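SUDHOLM WINTER MUSIC WEEKEND ANNOUNCES PROGRAM AND OPENS TICKET SALES

SUDHOLM, Fri 10 May – The Sudholm Winter Music Weekend will return in December with 34 acts performing at five venues in the town center. Tickets are on sale now through the festival website and at the Trudthorpe Hall box office.

The weekend opens on the main stage at Trudthorpe Hall with the brass ensemble Sotov, who will perform their new album in full for the first time. The closing concert will be given by Jitaru, a string and electronics quartet appearing in Sudholm for the first time.
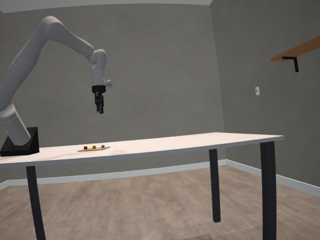
A single wristband admits the holder to every venue, subject to capacity. Doors at Trudthorpe Hall open one hour before the first performance. Smaller venues will admit guests in order of arrival, and seats cannot be held.

Last year's edition drew 2,344 visitors. Sales for this year are limited to 2,000 wristbands so that lines between venues remain short and more guests can hear the acts of their choice.
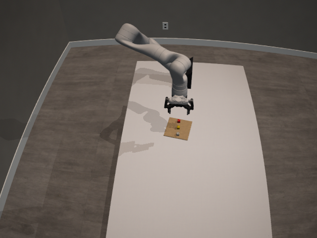 Late buses will run from the town center after the final performance each night. The timetable will be published with the full stage schedule in the fall. Drivers are asked to use the parking lot behind the library – street parking near Trudthorpe Hall will be closed for the weekend.

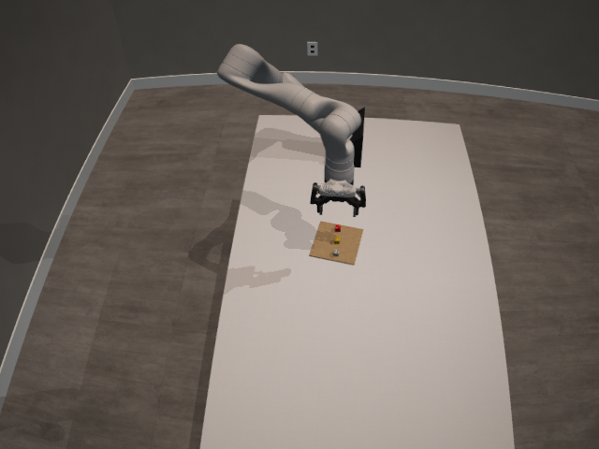 "We have kept the late-night sets that our regular guests asked for and added an afternoon program for families," said Khamphan. "Many of the acts have not played in this region before, and we look forward to introducing them."

Children under five are admitted free to all afternoon concerts when accompanied by an adult with a wristband.

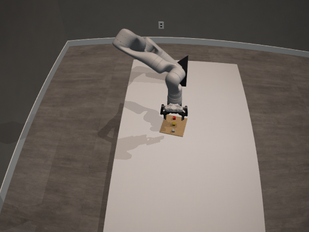
Step-free access is available at all venues. Guests who need a companion ticket or reserved seating should contact the box office before buying. Wristbands may be returned for a full refund until the end of October.

Press passes and interviews with performers may be requested through the festival press office.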